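Home Workshop and Desk Tips: Looking After a Small Home Server

A lot of people now keep a small computer running at home all day. It might hold family photos, back up a couple of laptops, run the heating schedule or serve a hobby website. These tips are for the person who has one of those and would like it to keep working without much attention. They come from readers and from our own shelf of old machines. None of them needs special training, and most take less than an evening.

Where to put it

Put the machine somewhere you can reach without moving furniture. If you have to pull out a bookcase to get at the power button, you will put off every small job until it turns into a large one.

Keep it off carpet. Carpet blocks the vents underneath and feeds lint to the fan. A shelf is fine, and so is the top of a filing cabinet. Leave a hand's width of open space on the side where the air comes out.

Closets work if the door has slats or stays open a little. A closed closet gets warm faster than you would think, especially if the router and a drive are in there too. Check the temperature in the afternoon in summer, after the machine has been copying files for an hour.

Avoid the laundry room and the cabinet over the stove.

Labels

Label both ends of every cable. Masking tape folded over on itself and marked with a fine permanent pen lasts for years. Write what the cable goes to, not what color it is.

Label the power bricks as well. Many of them have the same plug and a different voltage, and the wrong one can kill a drive in a second. Write the name of the device on the brick the day you take it out of the package.

Put the machine's name and its network address on a strip of tape on the front. When something stops answering, you want that in front of you and not saved on the thing that has stopped answering. 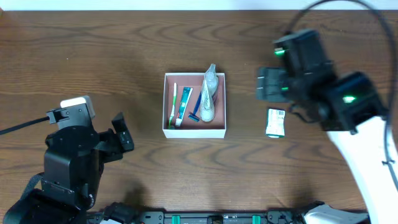
Names are worth a minute of thought. Pick short ones that are easy to type and easy to say over the phone. Ours are Ravum for the main box and Plistus for the backup. Avoid naming a machine after its job, as jobs move around. Jennylyn Padilla wrote to tell us that her computer called "printer" has not had a printer attached to it since January.

Keeping a paper log

Buy a cheap notebook and leave it next to the server with a pen tied to it. Each time you change something, write the date and one line. A typical entry from ours:

6/5/14 – moved photo folder to second drive, restarted, old folder still there, delete later

That is plenty. When the machine misbehaves, look at the last few lines before you do anything else. The cause is very often the thing you changed most recently.

Do write down the small changes. A new network cable, a different wall outlet and a setting you turned on just to see what it did are all worth a line.

Passwords do not go in the notebook. Use a password manager, or a sealed envelope kept in another room.

Backups

Keep 3 copies of anything you would be upset to lose. One is the copy you work from, one is on a separate drive in the house, and one is somewhere else entirely. A drive at a relative's home is fine for the third if you swap it now and then. So is a paid storage service.

A second folder on the same drive is not a backup. Neither is a mirrored pair of drives by itself. If you delete a file by mistake, the mirror deletes it too.

Let the backup run on a schedule at night. If you have to start it by hand, it will be skipped on busy weeks. Have it send you a message when it fails. A message every time it succeeds will soon be ignored.

Test it. Every few months pick one file, restore it to a different folder and open it. Teodoro Aquino ran a nightly job for a long time before he noticed it was saving an empty folder. His source path had a typing mistake in it, and the program was happy to copy nothing and report no errors.

Large first backups go faster over a cable. Plug the laptop straight into the router for the first run and use the wireless connection after that.

Updates

Choose one evening a month for updates and stick to it. Doing them all at once is easier to remember than taking each one as it appears. Security fixes for anything that can be reached from outside the house should not wait for the monthly evening.

Take a backup first. Then update one machine, use it for a day, and update the others. If you only have one machine, at least read the release notes before you start. Look for the words "removed" and "renamed."

Restart after updating even if you are not asked to. It is better to find out that a service does not come back up while you are sitting there.

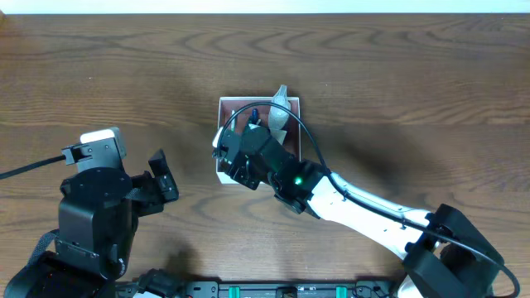
If an update goes wrong, stop and write down the exact error message before trying anything. Search for the message in quotation marks, leaving out any part that names your own folders. Add the version number if you get too many results.

Do not start an update right before a trip.

Disk space

Full disks cause odd failures that look like something else. Programs refuse to start, logins hang, and web pages come up blank. Check free space early when you are hunting for a problem.

The usual culprits are log files, old container images and downloads that were never cleared out. Princess Panganiban found 266 old images on her machine, left behind by a photo program that pulled a new one each time it updated. Clearing them took one command. If you run containers, put a cleanup command on the schedule with the backups, but read what it removes before you let it run alone. Some cleanup options will also take storage volumes that are not in use at that moment, and those may have your data in them.

Set logs to rotate. Most systems do this already for their own logs and do nothing for the programs you add yourself.

Try to keep a fifth of the drive free.

Dust and noise

Clean the fan and vents twice a year. Shut the machine down, unplug it and carry it outside if you can. Use short bursts of canned air and hold the fan still with a cotton swab so it does not spin.

Vacuum cleaners are better kept for the shelf than for the inside of the case.

A new buzzing or rattling sound deserves a look the same day. It may be a cable touching the fan. If it is clicking and comes from a drive, copy off whatever matters before you do anything else.

Rubber feet under the case take out a surprising amount of hum. Stick-on cabinet bumpers from the hardware store do the job, and you need 4 of them.

Opening things to the internet

Leave everything closed until you have a reason to open it. If you only want to see your files while traveling, a private tunnel back to the house is safer than forwarding ports on the router, and it is not much harder to set up.

Change every default password on the first day, including the one on the router. Turn on two-step login wherever it is offered.

Make a list of what you have opened, and read through it when you do your monthly updates. Close whatever you no longer use. Signe Boström keeps hers on the inside cover of the log, which we have since copied.

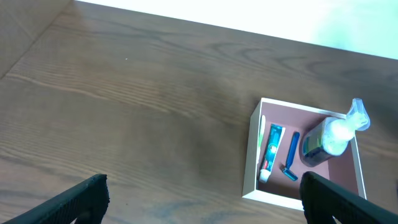
Power

A small battery backup unit is worth having if your lights flicker in storms. It does not need to run the server for hours. It needs to run it long enough to shut down cleanly. Connect the USB lead from the unit to the server and install the software that goes with it, or the server will simply run until the battery is empty.

Put the router on the battery side too. Leave printers and heaters off it.

Batteries wear out. Write the purchase date on the unit, and pull the plug from the wall once a year to see how it holds up.

Set the machine to start by itself when power returns. The option is in the startup settings and is usually called something like "restore after power loss."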